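How a Robot Hand Learns to Pick Up Things

Our workshop in Gidstead is a place where people build things together. There is a laser cutter, a long bench, and a robot arm with the name Zumik. Zumik was built from a kit, plus many parts that we printed ourselves. The printing took 14 evenings.

An arm is made of joints. Your arm has joints too: shoulder, elbow and wrist. In each joint of Zumik there is a small motor. The motor turns a little, then it tells the computer how far it has turned. In this way the computer always knows where the hand is.

But the computer must also know where the things are. For this, Zumik has a small camera close to its hand. When the hand moves, the camera moves with it.
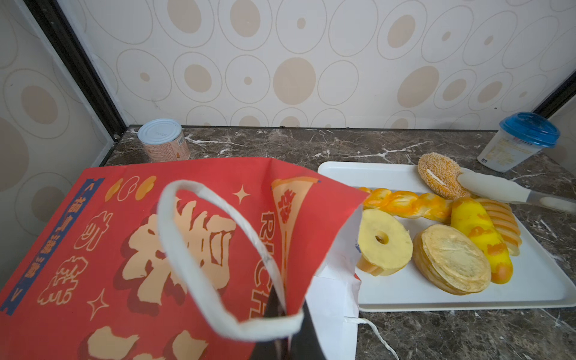

The view from the wrist: a red gift bag with a white handle, and toy bread on a white tray.

A bun is an easy shape for a person. For a robot it is a small puzzle. Where is the middle? How wide must the fingers open? A ring with a hole can be held from two sides, or with one finger inside the hole. A long braided bread is best held across, near its middle.

Bags are harder. Paper bends when you press it, and a thin handle can slip away. The program must choose one good point to hold – and close the fingers slowly.

Try it at home! Put on thick winter gloves, close one eye, and move a toy bun from a plate into a paper bag. Use only your thumb and one finger. Do it 11 times and write down how often it fell. Then open both eyes and try again. Was it easier?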